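Home | Visits | For Schools | Young Explorers | Find Us

What do robots do all day?
Posted in May by the Young Explorers editor

If you come to our open day at Stilmont, you will walk down a long corridor (it smells of toast, as the kitchen is next door) and into the robot room. Last time 400 visitors came through, and most of them asked the same thing: "When does it start walking?"

Well, our robots don't walk! They are arms. Each arm has joints, a bit like your shoulder, elbow and wrist, and at the end there is a gripper, which does the job of your finger and thumb.

Picking up a pencil feels easy to you, but you have had years of practice. A robot has to learn how wide to open, where to go and how hard to squeeze, and it may need to try again and again. One of our arms has had 3,674 tries at picking things up, and it still drops a few.

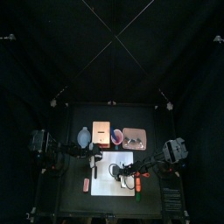 Brarkesthorpe Robot Workshop, Young Explorers Club

Two arms share this table, one on each side, with a white sheet between them. Can you find the pink cup with a blue stick leaning out of it? A cup and a wooden box are very different shapes to get hold of, so try it yourself at home with one hand, using only your finger and thumb.

The demonstration starts at 11 and again at 4. Please stay behind the yellow line, and do bring your questions, even the funny ones!

Contact us | © Brarkesthorpe Robot Workshop | Back to top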